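The head of the translation desk at Pullar keeps a paper notebook of words she can't translate. It has 343 entries so far. Some have a line through them, meaning she found an answer she could live with. Most don't.

Pullar is a small press that publishes cookbooks and household books from other languages. Its next title is *Vomska*, a collection of home recipes from the river town of the same name, and she has spent the past two years putting it into English. She agreed to talk about the work as long as her name was left out. "The author's name goes on the cover, mine goes inside, and that's enough places for it," she said.

We spoke at a table in the Pullar office, with the page proofs stacked on a chair between us.

She came to recipes by accident. Her first paid work was translating manuals for a maker of pumps in Predport, and she did that for five years. When the firm moved its paperwork elsewhere, a former client asked whether she could handle a short book about pickling.

"I said yes before I knew anything about pickling," she said. "I thought it would be the same job. A manual tells you to do a thing, then the next thing. A recipe does that too. But a pump manual assumes you have never seen the pump. A recipe assumes you grew up in the kitchen."

That assumption is where most of her time goes. The original of *Vomska* was written by a woman cooking for her own neighbors, and it leaves out a great deal. One recipe for barley soup gives no amount for the water. Another says to bake a loaf "until the second smell."

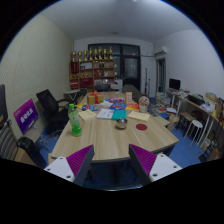 "I was stuck on the second smell for a week," she said. "I wrote to the author's daughter, and she said, well, first it smells of yeast and then it smells of crust. She thought it was a strange thing to ask. So in English it says to bake until the smell changes from yeast to crust, and then there's a time in brackets. I didn't want the time. The editor did, and she was right. People have to plan their dinner."

Measurements are the other long argument. The Vomska cook measures in spoons, handfuls and a particular glass that was sold in every shop in the region. The glass went out of production decades ago. The daughter still had one and mailed it, wrapped in a dish towel.

"It holds less than a cup, and it isn't a neat fraction of anything," the translator said. "If you convert it exactly, you get numbers that look like a chemistry class. If you round, the dough changes. I rounded for soups and stews and I didn't round for dough. There's a note about it at the front that I expect most people will skip."

She tests what she can. She made the barley soup four times and the loaf nine times. She does not test everything, and she says so when asked. Pullar pays two outside cooks to work through the rest from the English text alone, without talking to her, and to write down every point where they had to guess.

"Those reports are hard to read," she said. "You think a sentence is clear, and then somebody writes, 'I stood here for five minutes.' For one of the dumplings, both of them folded it the wrong way. They did exactly what I wrote. So I wrote it wrong."

The dumpling page has been through eleven versions. It now runs to a page and a half, up from three lines in the original. She dislikes the length but has stopped trying to cut it.

I asked how much of herself she lets into a text like this. She thought about it for some time and poured more coffee before answering.

"Less than people imagine, and more than I'd like," she said. "The author is rude sometimes. She tells you that if your cabbage is watery you bought it from the wrong man. I kept that. There was a suggestion to soften it, and I argued, and it stayed. But there are other places where she's being funny with a word that has two meanings, and I can't get both. I have to pick one. Then the joke is gone and the reader doesn't know there was one."

Does that bother her?

"It used to. Now I put the word in the notebook."
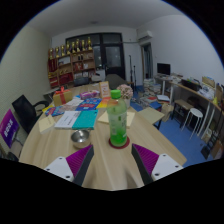
The notebook began in the pump years, with terms for valves and seals, and the early pages are tidy. After the move to cooking it gets harder to follow. There are verbs for stirring that include the direction. There is a noun for the part of a stew that sticks to the spoon. One entry, which she has gone back to in three colors of ink, is an adjective for bread that is too fresh to slice but that somebody has sliced anyway.

"English just says 'fresh' and leaves you to find out," she said.

She has been asked to publish the notebook and has said no. Part of it is that the entries are not really explained. A word is there, sometimes with a page number, and she knows what the trouble was. Anyone else would see a list.

The money in this kind of translation is modest. Pullar pays by the page with a share of sales past a certain point, and she said only one of her books has ever reached that point. It was *Sethi*, a book on preserving fruit, and it sold well for reasons she still can't account for. The first printing was 1,115 copies, a number that came from how much paper the printer had on hand that month. It was gone before the end of the season and the press had to order again.

"I'd like to say it was the best translation I've done," she said. "It's a decent one. There's a mistake in the plum chapter. I have had letters about the plum chapter."

The mistake was a missing line that told the reader to take the stones out. It was fixed in the second printing.

She works mornings, in pencil for the first draft and on the computer for the second. She reads the third draft out loud, standing up. She picked that up from an older colleague in Predport, who read pump manuals to an empty room. If she runs out of breath in the middle of an instruction, she breaks it in two. A person at a stove, she said, looks at the page for a second or two and then looks away, and the sentence has to fit in that.

She is less strict about the introductions and the stories between the recipes. *Vomska* has many of these, including a long one about a flood in March that put the whole lower street in boats. The author spends four pages on it and only gets to the food in the last paragraph, where a neighbor passes a pot of beans through an upstairs window.

"The beans recipe is very plain," she said. "Beans, onion, fat, salt. You could leave it out of the book and lose nothing as far as cooking goes. But you'd have to leave out the flood, and I wasn't going to do that."

*Vomska* contains 100 recipes, a count the English edition had to work for. The original has a few more, but three of them are the same cake under different names, which the author either forgot or didn't mind. The daughter gave permission to combine them. The names are all listed at the top of the page, in the order they appeared.

The proofs are due back at the printer this month. She still had the dumpling page out on top of the pile, with a pencil mark beside the second step. She said she was going to leave it alone, and then asked if I would mind reading the step and showing her, with a paper napkin, what I thought it was telling me to do.

I folded it the wrong way. She wrote something in the margin and put the page back on the chair.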